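The mallet test

Every January I get the same question from relatives: when will I be able to buy a robot that does the chores? I have worked in and around small repair shops for most of my life, and my answer has been the same for six years. You can buy one that does a chore. You can't buy one that does the chores, and I don't think you will for a good while.

I want to argue this from a mallet, since that's the tool I know best.

A mallet is as simple as a tool gets. There is a head, a handle, and a fit between the two. When a child picks one up for the first time, the child gets the idea in a few seconds. Hold the thin part, hit with the thick part. If it slips, hold it harder. If the head feels odd, look at it. All of that is one skill to us, and we don't even call it a skill.

For a machine it's a stack of separate problems. It has to find the handle. It has to close on it firmly enough that the head's weight doesn't turn it in the grip. It has to know where the head is once the arm starts to move, and a head that was easy to make out on the table gets a lot harder to make out in the air.

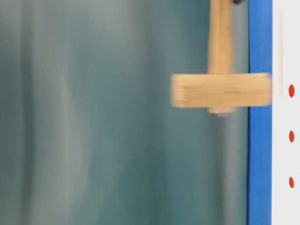
People who sell these systems like to talk about strength and speed. Neither one has been the trouble for decades. Factory arms have been stronger and faster than us for longer than I've been working. The trouble is that a factory arm meets the same part in the same place all day, and a kitchen or a repair bench never offers the same thing twice.

Two arms and a second problem

At Lengyel, the shop where I spent nine years, we fixed hand tools for schools. Wooden planes, clamps, mallets by the box. The usual job on a mallet took very little time. You held it up by the handle with one hand, turned the head with the other, and felt for play. If something small was stuck or wedged in the wood you worked it with a thumbnail first and got the pliers only if you had to.

Réka Győri ran that bench, and she could do it while talking on the phone. She told me once that her left hand did the thinking and her right hand just did what it was told. I've thought about that a lot when reading about two-armed robots. Giving a machine a second arm sounds like doubling what it can do. In practice it adds a new problem, which is that each arm has to account for what the other is doing. If one holds and the other pushes, the one holding has to push back by the right amount. Too little and the piece swings away. Too much and something slips or cracks.

We do this without looking. A machine with a camera near its fingers can see very well right up to the point of contact, and then the part of the job that matters is mostly a matter of feel. Touch sensing is getting better – I'll give the field that – but it is still well behind the cameras. 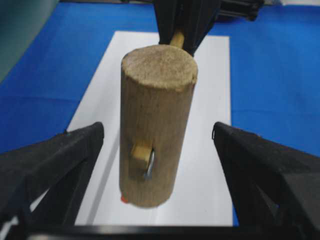 What I would pay for

None of this makes me a skeptic about the whole business. I'd put a robot on a bench tomorrow for the dull half of the work. Fetching, holding, turning a piece over, setting it down in the right tray. A steady third hand is worth real money to anyone over 50 with sore thumbs, and it doesn't need to understand what it's holding.

The home is a harder sell. A firm called Brelivov has been promising a house robot in its mailings, and the last one I got said that by 2068 no family will fold its own laundry. Maybe so. I'd be more interested in what it can do next spring. Zarkidow, their main rival, at least lists the jobs its machine will try, and it's a short list. I trust the short list more.

My own test would be a plain one. Give the machine 70 old mallets from a school closet, no two worn alike, and ask it to sort the sound ones from the loose ones. Don't line them up first. Don't send a technician along. If it gets through the box by the end of the afternoon without breaking a good one, I'll tell my relatives to start saving. Until then I'm keeping my pliers where I can reach them.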